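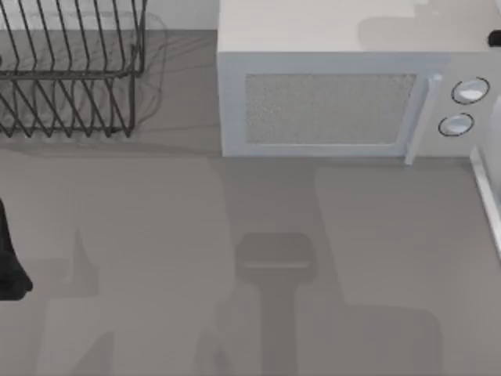

Kitchen automation, household

Household kitchen automation is the use of general-purpose machines to do kitchen chores such as unloading a dish rack, wiping a worktop or heating a meal in a microwave. It is usually kept apart from single-purpose appliances, which have done parts of this work for decades. As of September 6, 2020, no general-purpose machine is in ordinary domestic use for these jobs, despite repeated announcements.

Background

Most published work takes place in simulation or in mock kitchens. A typical test uses a bare counter, a wire dish rack and a microwave with a pull handle and round knobs. Both settings leave out much of what makes a real kitchen awkward: grease, clutter, poor light and other people. Critics argue that success in them says little about a working home.

Tasks

Opening a microwave door is a common benchmark. The machine must find the handle, grip it and follow the arc of the door without dragging the appliance along the counter. Turning a knob to a chosen setting is harder, as a small slip of the fingers gives the wrong cooking time. Wire racks are troublesome for a different reason — thin dark wires are easily missed by depth sensors, and a plate has to go between them at the right angle.

Claims and trials

The developer Rathjen stated in December that its Sellurar system could clear a dish rack in a simulated kitchen. The company reported 350 simulated runs but did not say how many had failed. A later trial on real hardware at Prerngate covered 30 attempts, of which 22 were completed without help. The average time was 15 minutes for a job most adults finish in two or three.

Filleo, a rival system, has been shown only in edited video, and its makers have released no failure figures.

Criticism

Sceptics object chiefly to the way results are counted. A run may be scored as complete when a plate has left the rack, even if it has been put down where a person would have to move it again. Restarts are often left out — as is the time spent setting up the room beforehand.

See also: Dishwasher; Domestic robot; Robot simulation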